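Ticket 3627: Label printer at packing bench drops off the network overnight

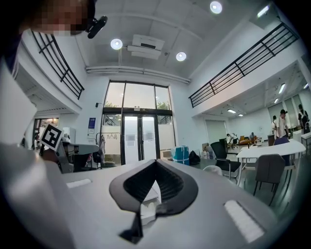 Trurkport, Nov 27, 2019

Status: Closed
Priority: Normal
Site: Nair, ground floor workshop and shipping
Device: Ulora label printer, wired network, shared from the print server

Problem as reported
The label printer at the packing bench shows as offline every morning. Shipping turns it off and back on and it prints fine until the end of the day. The next morning it is offline again. The other two printers on the same floor are not affected. Shipping has been printing the first batch of labels on plain paper in the office and taping them on.

Initial checks
Printer screen says Ready while the print server says Offline. The link light on the back of the printer is on. Ping from the server gets no answer. Ping from a laptop plugged in at the bench gets no answer either. After a power cycle both pings work right away.

Printed the configuration page before and after the power cycle. The address is the same on both pages. The queue on the server points to that address, so the server is not looking in the wrong place.

Replaced the network cable with a new one from the supply closet and moved the printer to a different wall jack. Left it overnight. Offline again in the morning.

Firmware
The firmware was two versions behind. Updated it from the Ulora utility over USB. The first attempt stopped partway with a message that the file was not valid. Downloaded the file again and the second attempt finished. Settings were kept except for label darkness, which went back to the default. Shipping asked for it to be put back to 5, done.

Offline again the next morning. Not a firmware problem, or not one this version fixes.

Switch log
Pulled the log from the floor switch. The port for the printer drops from full speed to the lowest speed every evening after the last job and stays there. That matches the printer going into sleep mode. The other two printers have sleep turned off, which was done when they were installed. Nothing in our notes says why this one was left on.

Also found that the switch port had energy saving enabled. It is on by default after the last switch replacement and was turned off for the other printer ports only.

Changes made
1. Turned off energy saving on the switch port.
2. Turned off deep sleep in the printer menu (Settings, System, Power). Normal screen dimming is still on.
3. Gave the printer a reserved address in DHCP. It had been holding a manual address inside the DHCP range, which would have caused a conflict sooner or later.
4. Removed the old Flodoletti driver from the server. It was left over from the previous printer and two workstations were still using it. Both now use the Ulora driver.

Testing
Sent a test run of 200 labels from the shipping workstation. All printed, no gaps, bar codes read with the hand scanner. Left the printer on overnight with no jobs. Ping worked in the morning and the first job printed without a restart. Repeated for two more nights with the same result.

One side note from testing: job 1092 sat in the queue with an error and held up everything behind it. It was a letter-size document sent to the label printer by mistake. Deleted it and restarted the spooler.

Follow-up
The floor switch firmware is due in January. Check the energy saving setting on all printer ports after that update and turn it off again if it has come back. If the printer goes offline before then, do not power cycle it. Call the help desk first so the port can be checked while it is down.

Closed with approval from shipping.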